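Dikton Technical Center
PC Hardware Service, Unit 6: Taking Down a Desktop Tower
Handout for lab session 2

Bring this sheet to the bench. The practical counts for 40 points and the written part for 72. Read all of it before you open a case.

Before you start
Shut the machine down, pull the power cord, and hold the power button in for a few seconds. Put on your wrist strap and clip it to bare metal on the chassis. Lay the tower on its side with the removable panel facing up.

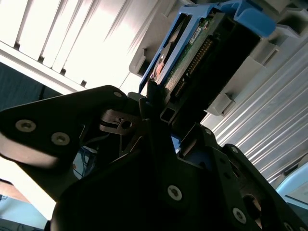 Hard drives come out early in the teardown. Most of our desktops hold the drive in a plastic caddy with no screws through the case. The caddy is often a bright color so you can find it, like the blue one wrapped around the drive here, and the circuit board and gold connector pins are left exposed. Hold the drive by the caddy or by its sides. Keep your fingers off the board.

Unplug both cables before you move the drive. Pull on the plug and leave the wires alone.

Parts handling
Every part you remove gets a place. Use the Nastell tray or a holder at your station, and keep screws in the cup from the stage they came out of. Write the stage number on your worksheet.
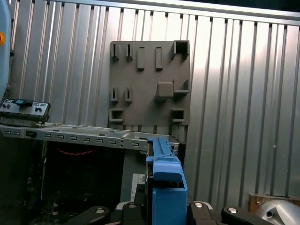
Memory modules go in an antistatic bag, one to a bag. Cards are held by the bracket and the top edge. Do not stack drives on top of each other.

Power supply
Read the label and copy down the model, the total wattage and the output on each rail. Never open the power supply housing. A unit marked 645 W can still hold a charge with the cord out.

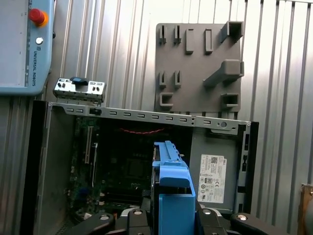 If the label is hard to read in place, use the flashlight from the Rastard kit. Leave the supply mounted until the drive and all cards are out. Then trace each lead back from the board before you unplug it.

Cables
Sketch the cable routing first. SATA data cables are thin and flat, and power leads come in a bundle of colored wires.

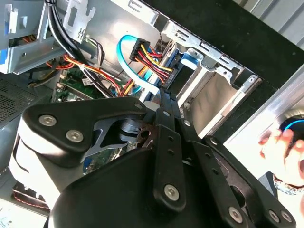
Fig. 4. SATA power connector with red, yellow and black wires; light blue SATA data cable.

Reading for next time: Dissanayake workbook, page 44, questions on connector types.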